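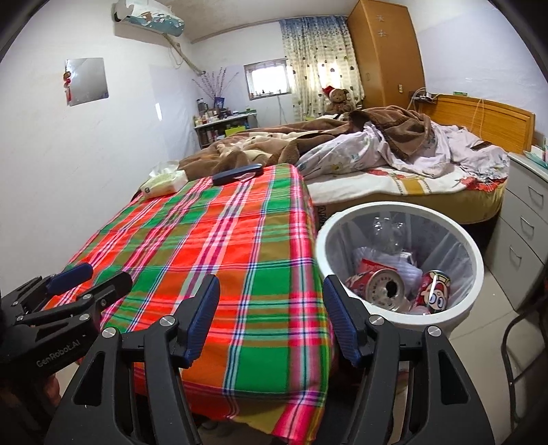
Photo: Florin Mocanu / Stevholm bedroom set

stevholm-tidy: README

Demonstrations of household tidying recorded with hand-held two-finger grippers, plus a record of how we damaged a fair number of them. Read the Known fault section before you train anything. People who skipped it have written to us, and the reply is always the Known fault section.

What's in it

Around 500 episodes of small tidying jobs: picking things up off tables and beds, putting rubbish in a bin, moving small items from one surface to another. Recorded in lived-in rooms in Stevholm and Skollville. The rooms were left as their owners keep them, so expect plaid tablecloths, heaped blankets, drink cans in the trash and, in one bedroom, a teddy bear in a Santa hat. The bear has no label. Please stop asking for one.

Each episode has wrist video, the gripper pose, the finger opening and a one-line task note. Task notes were typed by whoever was holding the gripper and spelled accordingly.

Known fault: the stuck width

The finger opening is logged as a number between 0 (closed) and 1 (fully open). In part of the Stevholm recordings that number freezes. The fingers close on the object, the video shows them closing, and the log goes on reporting a gripper that is wide open and at peace with the world.

The cause was in our logger. When a width reading failed its checksum, the code reused the last good one, a sensible thing to do for a single sample. It had no limit on how many times it would do this. With a worn cable on the left unit, it could do it for the rest of the episode. The status light stayed green throughout, as it was wired to tell you the logger was running, and the logger was running beautifully.

We found out the expensive way. Sorin Gavrilă trained a policy on the full set and ran it on the arm at Hillton one Saturday. It moved to a can, lined up nicely, kept its fingers open and pushed the can off the table. Then it went to the bin and opened its already open fingers over it, with some ceremony. He spent most of the afternoon blaming the controller.

The second run was worse. With no grasp to stop it, the arm went on down and pressed into the tabletop until the force limit tripped. No one was hurt - the cage door was shut - but the limit had been set for a stiffer job and was far too high. It is now set per task, and the arm won't start without a value.

What we changed

The logger gives up after 3 bad readings in a row and ends the episode with an error. It also beeps. You will hate the beep.

Every episode now carries a width_ok flag. False means the opening stayed frozen while the video showed the fingers moving. Florin Mocanu checked these by eye and would like it known that he did.

Frozen episodes are still in the download, in the folder named stuck. They are fine for vision work. Don't use them for anything that moves.

Loading

Use the lazar loader (named for Lazăr, accent dropped after it broke two file systems). It skips stuck by default. Passing include_stuck=True prints a warning, which you are free to ignore once.

Still open

A few clips have the width and video out of step by up to 5 samples. Not dangerous as far as we know, but grasps will look early.

The cable on the left unit has been replaced. The old one is in a drawer marked DO NOT USE, and was used again in May. Those episodes have been flagged too.

Reporting problems

Open an issue with the episode number and what the fingers did, then what the log says they did. If your robot is pressing on something, stop the robot first.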